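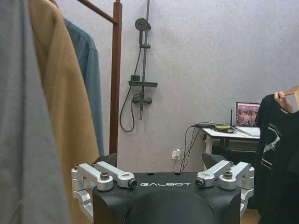

Wrist camera view at the clothes rack, coat and other garments on the left, T-shirt coming in on the right

Wrist camera and clothes rails: wider lens, or move the mount?

Nabila Yeoh
Posted July 2026

Hi all, I've been going back and forth on this for ages and would love some opinions from people who do clothes. We're trying out wrist cameras for picking garments off a rail and putting them back, and I can't decide whether to change the lens or the bracket.

My grumble is how much of the picture goes on the gripper itself. The body and the silver linkages fill the bottom middle, and the finger plates are mostly tucked behind the linkage arms, so the bit I most want to watch is the bit I see least of. Then as soon as we get near the rail there's a coat or a shirt right up against the side of the view. The wall at the back comes out lovely (I could draw you the shower from memory by now) but I don't care about the wall!

I've got a Vutness camera on loan with a 70 degree lens, and I could also print a new bracket and lift the camera up a bit. I don't really want to do both at once because then I won't know which one helped. Which would you try first? We run everything through a Jarman controller, if that matters.

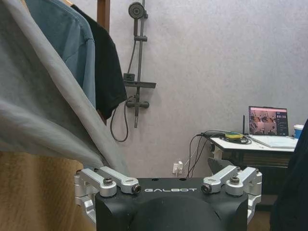 Another wrist view from the same room, with the light grey garment close in

I do worry about views like this one, with so much soft grey fabric over the left side and even lying across a bit of the gripper. Would a different lens make any difference to that, or is it simply what happens when you work next to hanging clothes?

Yaowalak Srithong

Bracket first, definitely. Before you swap any glass, find out whether 70 degrees is wider or narrower than what you've got now, and check if they mean across the picture or corner to corner – sellers are terribly vague about it and I've been caught out. If the Vutness is narrower you'll lose the sides of the rail and still be looking at the gripper.

When we fitted a Gotia gripper last May I made the new bracket in card and taped it on before printing anything. Close the fingers on a sleeve, save a still, lift the camera a little, save another. You want the fingertips and the top of whatever you're grabbing in the same view. Watch your cable when the wrist rolls, ours snagged on a hanger the first afternoon.

As for the fabric, a lens won't see through a coat. It'll change how big the coat looks and that's your lot. Try coming in from the other side, or add a fixed camera looking along the rail. I'd keep those close-up clips as well, seeing as your arm will be meeting them in real use.

Sugeng Pillai

get a wider lens, did that on mine and never looked back

Custódio Serrano

I'd go with Yaowalak, although I don't mind seeing a lot of gripper. It stays put in the picture, so it's easy to mask or ignore. Hidden fingertips would bother me far more.

One thing to add: redo your camera-to-wrist calibration after every bracket change, even a tiny one. I forgot, recorded 437 clips, and had to throw out the lot. The controller won't warn you, or mine didn't (not a Jarman, so yours may be cleverer).

Nabila Yeoh

Thanks everyone! Card bracket it is, then. Custódio, ouch. I've written "calibrate" on a bit of tape and stuck it to the box the Vutness came in.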